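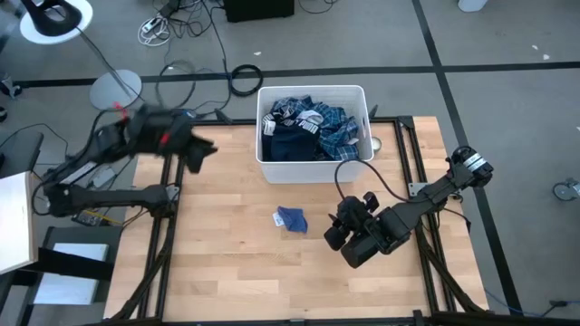 Clothing in a plastic bin, with a small blue cloth on the table.

Home News People Get involved Contact

A second life for school clothing: Noreen Memon on the Undale exchange

When Noreen Memon was appointed family services manager at Undale in February, the clothing exchange opened for one afternoon a month and was known mainly to parents who already used it. It now opens every weekday during term, from 3pm, and is available to any household with a child at school in the district.

Ms Memon attributes the change to a decision on eligibility. "We used to ask for a letter from the school," she says. "Parents told us they would sooner go without than request one. We removed the letter, and within a month we had 366 items come in and very nearly as many go out."

Families may take up to six items per child at each visit. Donations are accepted at the front desk and should be washed beforehand. Sports clothing is in particular demand at the start of the autumn term, as are winter coats in the larger sizes, which the exchange has seldom been able to keep in stock.

Asked about quality, Ms Memon is firm. "I apply one test, whether I would send my own son out in it. A missing button we can replace. A broken zip usually goes to Kausar." Kausar Niazi runs the repair table and teaches basic mending to groups of parents. Her spring course had 20 places and a waiting list.

The exchange has not been without difficulty. Storage remains limited, and a proposal to use rooms at Horkik was withdrawn when the cost of heating them became clear. Ms Memon also accepts that secondary pupils are harder to reach. "A child of seven is pleased with a new jumper and does not ask where it came from. At fourteen they ask. We have started opening later on some evenings so that older pupils can come by themselves and choose."

Ehsan Gondal, who oversees the service's budget, has confirmed a further grant of £400 for hangers, labels and thread. Ms Memon would have liked a second rail. "I have asked for it again," she says. "Mr Gondal knows that I shall keep asking."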